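Kinville open day — minutes, 22 November 2022

Open day held in June was reviewed. Attendance 13. Lerik to return the loan arm before the next visit.

Whiteboard-wiping task: Komurora wants people to do it by hand first, then the robot. Agreed. 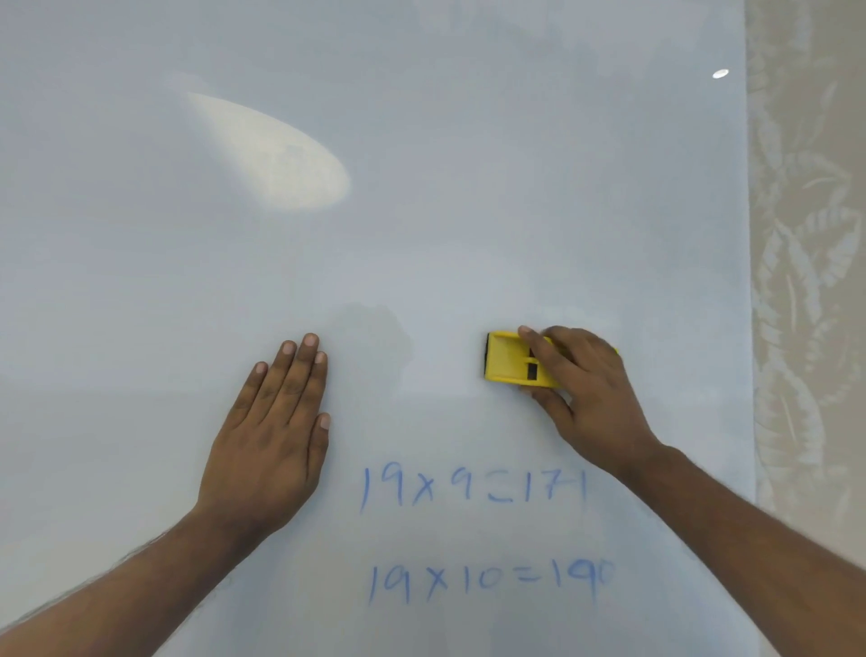
Wiping by hand, yellow eraser, times-table board.

Psarras quote of $3,366 for the second gripper — held over. Demonstration slots stay at 6 per visit. Parking not discussed.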